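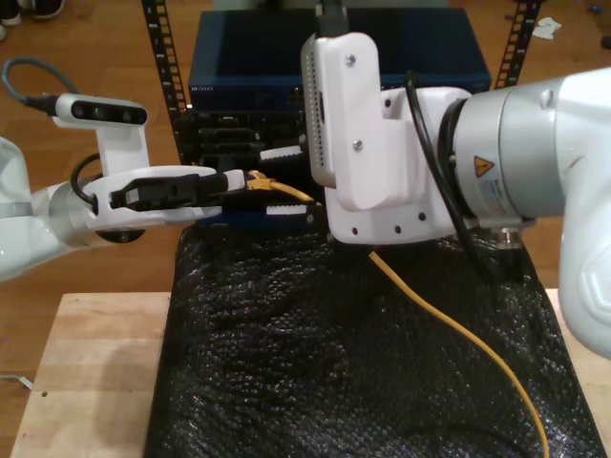 December, open day, written up the evening after because I promised Mavis I would. We ran the patch cable job all day for visitors from Rornmont and Tierney, plus whoever wandered in from the hallway after hearing there was cake. The job is simple to say out loud: two arms, one yellow Ethernet cable, one rack, put the plug in the port. The left gripper carries the plug in its white fingers and the big arm on the right minds the rest of the cable, which lies across the bubble wrap and has opinions. I had prepared a nice explanation of how we plan around slack. The first question of the day was whether the bubble wrap was part of the algorithm. I said it kept the board from getting scratched, and a man wrote that down.

Setup, for whoever runs this next time. Power on at 8:15, both arms homed without complaint. Camera calibration on the left wrist took two goes. The first go gave an offset that would have put the plug neatly into the floor, so I threw it out and redid it with the overhead lights on, as they would be for the visitors. Darragh, your note in the binder says the lights don't matter. The lights matter. I have corrected the binder in pen.

Insertion force limit left where Seraina set it last month. She wanted it lower for the day in case somebody put a hand in, and I wanted it higher in case somebody expected the plug to go in, so we left it and put up the rope.

Morning session. We did 63 attempts before lunch, all logged under the demo folder. I'll pull the real numbers when I have the patience, but the pattern was plain from where I stood. When the cable curved gently toward the front edge of the board, things went well. When it had a twist left over from the attempt before, the boot rolled in the fingers on approach and the latch ended up on the wrong side. From three feet away this looks exactly like success. Twice I got applause for a plug that was not in. I accepted it both times and I'd like that on the record before Brendan tells it his way.

Brendan Ó Dálaigh did the talking at 11. He is better at it than I am, mainly in that he faces the audience. He told them the arms were "negotiating," and after that every pause was a negotiation. There was one long pause that was me having pressed the hold button with my elbow. Very tense negotiation. A woman from Tierney asked who was winning.

Good questions, worth keeping:

Can it unplug? Yes, but it needs something to press the latch and we didn't have that fingertip fitted. We should have. Unplugging is what people do most in a real rack, and it's embarrassing to show half the job.

What if the next port already has a cable in it? Then the fingers are too wide. I said "we are looking at that," and we are, in the sense that Chaltu has looked at it and gone quiet.

How long does a person take? I said two seconds. Chaltu offered to prove it and did, with her coat still on. This was not in the program and I would like it kept out of the next one.

Could it do 2,000 of these overnight? Asked by the Rornmont people, who I think run enough racks to mean it. My answer was that it could try 2,000 of these overnight. They laughed, then asked me for the failure rate, so I gave them Seraina's email address.

Less good questions: does it know it's a cable; would it do my mother's router; is the big one stronger than the little one (asked by three separate grown men).

Lunch. Staritz sent a tray of sandwiches and a pull-up banner that wouldn't stay up. No comment.

Afternoon. Attempt 15 after lunch was the bad one. The right arm came in low to take up slack and dragged the cable sideways while the left was still lining up, and the planner noticed late. It stopped itself, as it should. No damage to the plug, slight damage to my story about coordinated motion. I jogged both arms back by hand and restarted from the approach pose. The log has the joint trace, and Chaltu thinks the two controllers disagreed about the time again. We have had this before, with the Pullero rig in the spring, and the cure then was to put both on the same clock source and stop being clever. I'd vote for doing that again, minus the month of being clever first.

After that I slowed the right arm down by half and we had a quiet hour. Slower also looked better, oddly. People leaned in. One of the students decided it was being careful and started whispering so as not to put it off.

Last group left at 4:40. Total for the day by the counter was 306 attempts including the warmup, which is more than I ran in the whole of the previous month, so in terms of data we should hold a party every week. In terms of my voice we should not.

To do:

Same clock on both controllers. Chaltu, with me holding the ladder.

Untwist move between attempts. Even a dumb one would do, let the cable hang and turn the wrist back.

Check for the click. We have force data and we ignore it at exactly the moment it would tell us something. If the plug doesn't pass a short tug, it isn't in, and the operator doesn't get to bow.

Narrow fingers. Seraina has a drawing somewhere.

Latch fingertip, found at 4:55 in the drawer marked LATCH FINGERTIP.

Mavis wants two paragraphs for the newsletter by noon tomorrow. She has asked for the word "seamless" and I have offered her "frequent."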